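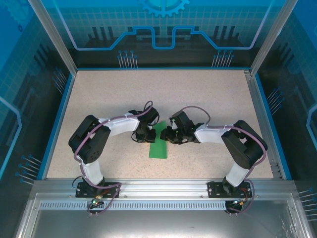 Robot software engineer, bimanual control and planning

Sanine, Vavport. Full time, on site most days. Two openings, same job.

Posted Monday, November 29, 2021

Short version: we write the software that makes two small arms work together on a tabletop. Control loop, planner, perception, the tools around all of it. We need two more people. Want them in by March, sooner is fine.

What we do

Sanine makes control software for low cost two-arm cells. Hobby-grade servos, two-finger grippers, enclosed table. Customers are small shops and teaching labs who can't pay for industrial arms and don't want to write their own stack. The hardware is cheap and it behaves that way. Backlash, sag, servos that report a position they're not quite at. The software has to cope. That's most of the job.

The stack is called Marciniak. C++ for anything in the loop, Python for everything else. 1204 open and closed tickets as of this morning, a lot of them closed, not enough. The planner part is the youngest and needs the most work. The simulator is called Pemham and it's older than it should be.

Right now the main task is two-arm pick and handoff of flat parts. Thin things lying on a table, one arm gets an edge up, other arm takes it. Sounds easy. Fingers have to get under something with almost no height, and the two grippers are in each other's way the whole time. Collision margins that are safe are too big to do the job, and margins that do the job scare people. We would like somebody with opinions on this.

What you'd be doing

Depends which of the two you are, and we'll sort that out after we talk. Between you:

- Joint planner for both arms. Currently we plan one, freeze it, plan the other. Works until it doesnt. Needs to be a real two-arm planner with shared time.
- Servo bus timing. We have jitter on the bus when both arms are reading and writing together. Find it, fix it, write a test so it stays fixed.
- Gravity and sag compensation. There's a model, it was fit on one pair of arms, it doesn't carry over well to other pairs.
- Pose estimation for flat parts. Single fixed camera plus whatever else you can argue for. Edges of matte parts on speckled surfaces are a pain.
- Calibration. Arm to arm and arm to camera. Takes 12 minutes per cell and a person standing there. We want no person.
- Log replay. We record every run. The viewer for it is slow and loses sync between the two arms on long runs. Everybody complains about it, somebody should own it.
- Cleaning up Pemham contact handling, or making the case for throwing it out.
- Some customer support. A few hours a week, by email mostly. You'll be reading other peoples config files.

Must have

- Solid C++ and usable Python. Both, please.
- You've made a real arm move with code you wrote. School project counts, garage counts. Simulation only is not enough for this one.
- Kinematics without looking everything up. Jacobians, singularities, frames. We'll ask.
- Comfortable on Linux, git, reading somebody else's code.
- You can write a bug report another person can act on.

Good to have, don't skip applying over these

- Sampling planners or trajectory optimization, written or seriously modified
- Serial bus servos and their many moods
- Camera calibration
- Imitation learning or anything with teleoperated demos. We're getting into this next year
- Real-time Linux
- You can solder and crimp. Cables go bad at the shoulder joint first, somebody has to redo them

Don't need

Degree in a particular thing. A degree at all, if you can show work. ROS is fine, we use bits of it, no need to be an expert. Industrial robot experience is welcome but a lot of it won't transfer and you should be ok with that.

How we work

Small team, one big room, benches down the middle, cells along the wall. Everybody gets desk time and cell time. Cells are booked on a shared sheet, half-day slots. Code review on everything that touches motion, two reviewers if it touches the limits. Nothing goes on a real arm before it has passed 1000 runs in Pemham, nightly, and yes the queue gets long on Thursdays. Standup is short and standing. No other fixed meetings except planning, every second week.

Remote: one or two days a week is ok after the first couple months. Fully remote doesn't work, you need to be near the hardware. Sorry, we get asked a lot.

Hours are normal. People go home. Before a release it gets busier, you take the time back after.

Pay and so on

Salary range is sent with the first reply, before you spend any time on us. Health, dental, paid vacation, parental leave. Relocation help to Vavport if you're coming from more than an hour away. Budget for one conference a year, plus books and parts. We can't sponsor visas this round.

How to apply

Email jobs at the Sanine address on the contact page, subject line "366 two-arm". That's the req number, please put it in or it lands in the wrong pile. Send:

- Resume, one or two pages
- Link or zip with some code you wrote. Doesn't have to be robots. Has to be yours
- A few lines on a time a robot did something you didn't expect and how you tracked it down. This is the part we read first

No cover letter. No recruiters please.

What happens next

Reply within a week either way. Then a phone call, half an hour. Then a paid half day here: you get a cell, a laptop with Marciniak on it, and a small problem from our actual backlog. No whiteboard, no puzzles. You can look things up, ask us stuff, and use your own editor setup if you bring it on a stick. We talk through what you did over lunch. Decision in a few days after that.

If you need anything set up differently for the visit, bench height, quiet room, different time of day, tell us in the email and we'll arrange it.

Sanine is an equal opportunity employer. We hire without regard to race, color, religion, sex, gender identity, sexual orientation, national origin, age, disability or veteran status.

Posting stays up untill both spots are filled. Questions go to the same address, same subject line.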